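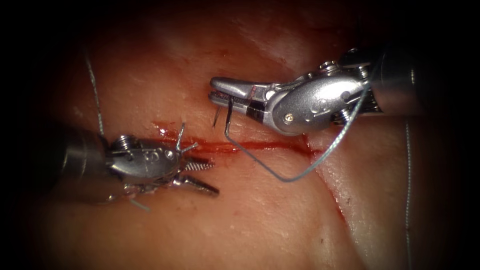 Milagros Cabrera wants to know why the planner still has to be told which thread is which, when the brochure says it tracks suture on its own. Fair question, and the main one behind this gallery.

Zallari is the suturing software we have been trialling at Arboleda, stacked on the Plakow motion planner. We were promised perception that would recognise a needle, a thread and a wound edge at a glance. Our logs are less flattering. Over 41 planning runs the thread model lost its place in 16, mostly where the strand crossed over a shaft. The needle pose estimate held up better, though I'd want to see it on a different needle before anyone organises a party.

The vendor's answer is a new filter, due in August. It adds 230 milliseconds to each replanning cycle. Nelly Ospina reckons that's tolerable. I don't, at least for two arms sharing a space this small, and the collision margin is still a number somebody typed into a config file.

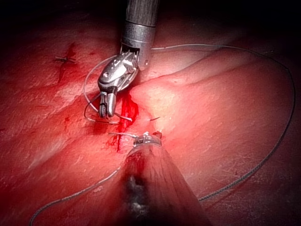
Wrist view, jaws close to the tissue and suture looping off to the right. The lower instrument is a big blur, and the depth module has to make sense of that as well.

Seven log extracts, colour-coded by fault, are on the downloads page.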